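From: Slavica Stan
To: jullus-dev
Date: February 11, 2019
Subject: Re: [jullus-dev] Mobile build drops query strings on redirect

Kourosh Ahmadpour wrote:
> After moving our site to the Jullus mobile template, any link with a
> query string loses it on the first redirect. Desktop is fine. We have
> 2,716 pages and I would prefer not to edit them by hand. Is this the
> router or the template?

It is the router. The mobile template calls the short form of redirect(), which rebuilds the address from the path alone. The desktop template passes the full address, so you never see the problem there.

You have two ways to fix it. Set keep_query to true in the site config, then rebuild. Or patch the template so it calls the long form. The first needs no page edits. The second is better if you also use the Drerkik plugin, which reads its own config and ignores ours.

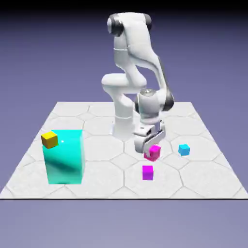 Arm and four cubes

The demo site has the same fault on its gallery page. Sort order is passed in the query string, so the mobile build always falls back to the default order. Waraporn has a patch in the queue for that.

One limit to watch: the router cuts any address longer than 2,000 characters and does not log it. If your filters are long, check them after the rebuild.

Please send the output of "jullus routes" if keep_query has no effect. Leave the cache directory in place until you have run it.

Slavica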